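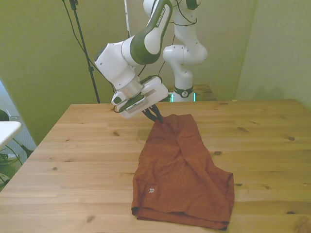 Orange garment on the table.

So I've signed up for a swimming thing. The pool at Roltthorpe (the old Carnegie baths, if you grew up round here) runs a distance challenge every spring, and this year I'm in! You pick your total and tick off lengths on a card at reception. I went for 2000 lengths, which felt very brave at the desk and a bit less brave in the car park.

I hadn't swum properly since school. My first go was 5 lengths and then a long sit on the steps pretending to adjust my goggles. By the end of March I'd got up to 155 on the card, all of it breaststroke with my head up like a nervous labrador.

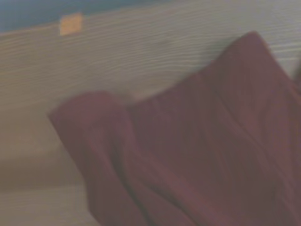
What I've changed so far

The early slot, mainly. I used to go after work and it was mayhem, all elbows, and the slow lane was full of people having a natter. Half six in the morning is lovely. The light comes through those high windows and you get a lane more or less to yourself, though the showers take an age to warm up.

I've also bought new goggles, a pair of Goro ones, after my old ones leaked every single time. They leave me with panda eyes until lunch but I can see the clock now. 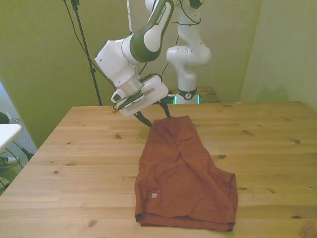
Food, obviously

I come out of that pool ravenous. I've been stopping at the Bredau bakery on the way home for a cheese twist, and then having breakfast as well, so I don't think this is going to be one of those blogs where I lose two stone. I did try porridge beforehand. Never again, it just sat there while I swam.

My plan for next month is more than 200 lengths, and I'd like a few of them to be front crawl

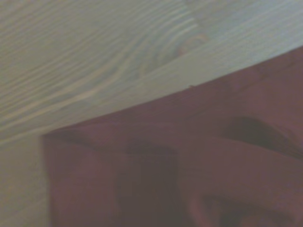

if I can get the breathing sorted. I'm fine for three strokes and then I swallow half the shallow end. There's an adult class at seven in the evening and I keep picking up the leaflet and putting it back. Has anyone done one? Do they make you dive in?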